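Momardale Robotics Board > Software > Perception and planning

Thread: Drawer front keeps vanishing from the planner's map (white on white)

tipoki_jo
Evening all. I've been putting together a pick and place task on our mobile base with the torso, and I'm having a brilliant time with it apart from one thing that is driving me up the wall.

The task is simple to say. Find the strawberry on the big table, find the little side table, work out whether its drawer is open, put the strawberry in the drawer. Finding the strawberry works every single time (red thing, white table, what a gift). The side table is the trouble. It's white, the wall behind it is white, the big table next to it is white, and the drawer is white inside and out. The depth from the head camera goes full of holes on all of it, and my plane fitting glues the drawer to the table top about half the time. Then the planner thinks the drawer is shut and goes looking for a knob to pull.

Running the Dendska stack, stock plane segmentation, map refresh at 4 Hz. Has anyone got a drawer state estimate they'd trust on pale furniture?

Jolene

wmerrick
Nice task! I'd stop asking depth to do this. Plain pale surfaces with no texture are miserable for stereo and you can tune the matcher till your eyes bleed. Use the colour image for the edges, then fit a drawer model to those edges. You know it's a box. You know it slides one way. That's a single number to estimate once you have the table pose.

Wiremu

paora_s
Disagree a bit with Wiremu. Edges on white furniture are nearly as bad as the depth. The shading between the drawer side and the bottom of the drawer changes every time somebody walks past the window, and you end up fitting your lovely box to a shadow. I went down that road with a kitchen unit and lost most of September to it.

What worked for me was the knob. Is yours a different colour from the front? If so, detect the knob, get its position, compare with where it ought to be when the drawer is closed. The difference is how far it's open. Done.

tipoki_jo
It is! Small, round, dark, bang in the middle of the drawer front. I feel slightly silly now. I was using it as the grasp point for pulling and never thought of using it for the estimate.

wmerrick
The knob is a good landmark, I'll give you that. But it's one point. If your base localisation is out by 2 cm then your "closed" position is out by 2 cm as well, and you'll call a closed drawer slightly open. You still want the table's own pose from somewhere, and that means edges or planes.

paora_s
Fair, if you're measuring against the map. I wasn't. I measured the knob against the front edge of the table top in the same image, so localisation drops out of it.

wmerrick
So you did use an edge, then :)

paora_s
One edge. A good one!

maxine_p
Hello, coming at this from the planning side. I think you're all estimating the wrong quantity. Jolene doesn't need to know how far the drawer is open, she needs to know whether there is a gap big enough to let go of a strawberry over. Keep a little occupancy patch in front of the side table and ask for free space above the drawer floor. If there's room for the fruit plus your margin, go. If there isn't, pull the knob and look again.

I did this for a bin task with the Vikora planner and it was so much calmer than tracking a joint value. My log for it has 209 placements in it and the check never once argued with itself.

wmerrick
Maxine, I like it as a go/no-go, but an occupancy patch built on depth full of holes? Unknown isn't free. She'll get "unknown" all day long inside that drawer.

maxine_p
You treat unknown as "move the head and look again". Tilt down, take another view from a slightly different angle, merge. The holes don't land in the same places twice. It costs a second or two and I've never minded that.

bongani_dp
Joining in with a question, Jolene. Could you post a view from the head camera at the point where it decides? It's hard to say which of these people is right without seeing the angle. If you're looking steeply down into the drawer then Maxine's method will do well. If you're looking along it, you'll see the front and nothing else.

Bongani

tipoki_jo
Good idea. I had this one open already because I was labelling it, so you can all argue over the same pixels.

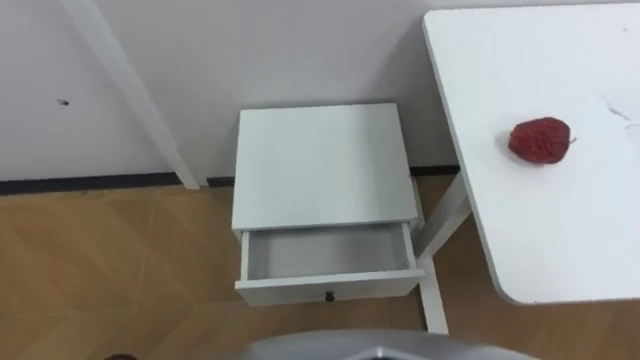
Head camera view: side table with the drawer part open, strawberry on the big table to the right.

The planner's map for this view had the drawer as shut. You can see right into it!

bongani_dp
Oh, that's a lovely angle. You've got the inside of the drawer, the side walls, the knob, and the whole top of the side table clear. I'd back Maxine for the placing and Paora for the pulling.

Two other things I'd look at. The leg of the big table comes down just to the right of the side table and it has a diagonal brace going up to the table top. From this view it overlaps the lower corner of the side table. Is your segmentation cutting that off properly? If the leg and the side table end up as one blob, your fitted plane for the front will get dragged sideways, and I could well believe that's what is eating your drawer.

And the curved silver-grey bit at the bottom is your own torso. Are you masking it? If it's getting into the map as an obstacle, the planner will be very shy of anything near it.

tipoki_jo
The torso is masked from the robot model, I'm fairly sure. The leg, no, I hadn't thought about it at all. Will check tonight.

wmerrick
Seeing the picture, I'd use that black strip along the bottom of the wall. It's the best edge in there by miles. It gives you the wall line on the floor, and the side table stands against the wall, so you get the table's heading nearly for free. Then my one-number fit has a fighting chance.

paora_s
Only while the side table stays square to the wall. Robots bump things. Mine does, anyway.

wmerrick
Then it's a starting guess and you refine it. I'm not asking anyone to marry it.

tipoki_jo
Update! Bongani, you were right about the leg. It was being merged with the side table, brace and all. I split the clusters by distance from the camera before fitting and the front plane stopped wandering straight away.

Then I put in Paora's knob measurement against the front edge of the top, and Maxine's free space check with a second look whenever more than 60 per cent of the patch comes back unknown. The knob decides whether to pull, the patch decides whether to place. Where they disagree, it looks again. I've only tried it on recorded views so far, but the state is right on every one I've labelled, including the one I posted, and I'm ridiculously pleased.

maxine_p
Yay! Do log the disagreements. Those are the ones you'll want when you move it to a different table.

wmerrick
Great stuff. I still think the baseboard is being wasted.

tipoki_jo
Wiremu, send me your line fitting code and I'll run it alongside on the same recordings. Happy to be shown up.

wmerrick
Sent. The angle threshold is in radians, mind. It has caught out everyone I've given it to.

paora_s
One last thing before you try it live: what's your release height? Strawberries don't bounce well.

tipoki_jo
As low as the wrist will clear the drawer front. I'll start with a rubber ball and work up to fruit.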